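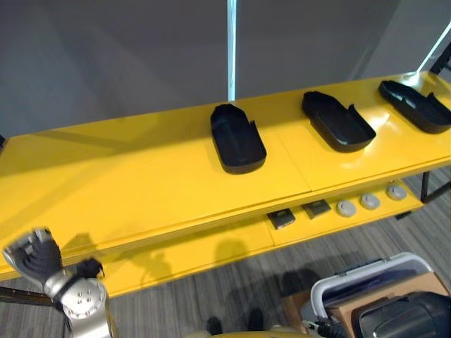
스카테나르드(Skatenard) 셀의 노란 2단 작업대. 윗단에 검은 플라스틱 부품, 아랫단에 작은 부품이 놓여 있습니다.

스카테나르드 2단 작업 셀

오타르드(Otard)의 스카테나르드는 양팔 로봇 앞에 바로 붙여 쓰는 낮은 2단 작업대와, 그 옆 바닥에 두는 부품 통, 그리고 설치와 점검에 필요한 소품을 한데 묶은 제품이에요. 처음 셀을 꾸리시는 분들이 가장 많이 물어보시는 것이 "그래서 어디부터 맞춰야 하나요?"라서, 이번에는 제품 소개에 설치와 관리 이야기를 넉넉히 담아 보았습니다. 조금 길어도 차 한 잔 드시면서 천천히 읽어 주세요!

자리 잡기

작업대를 먼저 놓고 로봇을 나중에 세우시는 편이 훨씬 수월합니다. 윗단에는 크기가 있는 부품을, 한 단 낮은 아랫단에는 캡이나 핀, 블록처럼 작은 부품을 올리는 것이 저희 기본 배치예요. 상판은 여러 판을 이어 붙인 구조이니 이음매 양쪽 높이를 손끝으로 한 번 쓸어 보시고, 턱이 느껴지면 다리 쪽 나사로 조절해 주세요. 카펫 바닥에서는 하루쯤 지나면 다리가 살짝 내려앉는 경우가 있어서, 다음 날 아침에 수평을 다시 보시길 권합니다.

노란 상판은 광택이 있어 보기에는 참 산뜻한데(저희 디자인 담당 멜리나 크세노스가 끝까지 고집한 색입니다), 조명이 정면으로 떨어지면 하얗게 번쩍이는 자리가 생겨요. 로봇 머리 쪽 카메라로 상판을 보면서 조명 각도를 조금씩 돌려 보세요. 반사가 부품 윤곽과 겹치지만 않으면 충분합니다. 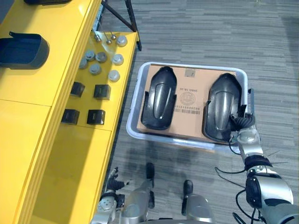

오른손은 통 안의 검은 커버를 잡고, 왼손은 아랫단 앞쪽에 떠 있는 모습.

부품 통과 손 위치

통은 작업대 옆, 로봇의 오른팔이 어깨를 무리하게 뻗지 않고 닿는 곳에 둡니다. 바닥에는 판지를 한 장 깔아 주세요. 매끈한 통 바닥에서는 커버가 미끄러져 손가락이 헛도는 일이 잦은데, 판지 한 장이면 꽤 얌전해집니다. 포장 상자를 잘라 쓰셔도 괜찮고, 모서리가 들뜨면 새것으로 바꾸시면 돼요.

잡는 위치를 가르칠 때는 통 벽에 가까운 부품부터 해 보세요. 손가락이 벽과 부품 사이로 들어가야 해서 제일 까다로운 자리거든요. 여기서 벽을 건드리지 않는 높이를 찾아 두면 가운데 부품은 금방 따라옵니다. 처음부터 끝까지 한 번 맞추는 데 저희 기사 포티스 마르가리티스는 40분을 잡습니다. 처음 하시는 분이라면 오후를 통째로 비워 두시는 게 마음 편하실 거예요.

저희 웹사이트는 더 나은 이용 경험을 위해 쿠키를 사용합니다. 계속 이용하시면 쿠키 사용에 동의하시는 것으로 간주됩니다. [동의] [설정 변경]
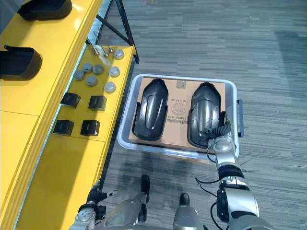 투명한 통과 2단 작업대 사이에서 본 작업 자세. 오른손 그리퍼가 부품 아래쪽 가장자리를 잡고 있습니다.

평소 관리

팔을 따라 내려오는 케이블은 일을 시작하기 전에 꼭 한 번 봐 주세요. 팔이 움직일 만큼 여유는 있어야 하고, 통 손잡이나 발에 걸릴 만큼 늘어져서는 안 됩니다. 팔을 가장 멀리 뻗은 자세와 가장 접은 자세, 두 가지로 세워 놓고 확인하시면 대개 문제를 찾을 수 있어요.

손가락 관절은 마른 천으로 닦고, 상판은 물기를 꼭 짠 천이면 됩니다. 연마제가 든 세제는 도장을 흐리게 하니 피해 주세요. 손목 체결부는 운전 4000시간마다 풀림을 점검하시고, 점검하는 동안에는 반드시 전원을 끄고 팔을 받쳐 두셔야 합니다. 손목 고정 밴드가 닳았다면 부품 번호 791로 주문하시면 되고, 4개 묶음으로 보내 드립니다.

이미 스키르나르드(Skirnard) 작업대를 쓰고 계시다면 아랫단만 따로 구입해 붙이실 수도 있어요. 다만 8월 이전에 받으신 제품은 연결 구멍 위치가 달라서 어댑터가 필요합니다. 주문하실 때 작업대 다리 안쪽 사진을 한 장 보내 주시면 설치 지원팀의 아티나 자하로풀로스가 맞는 것으로 골라 함께 넣어 드리겠습니다.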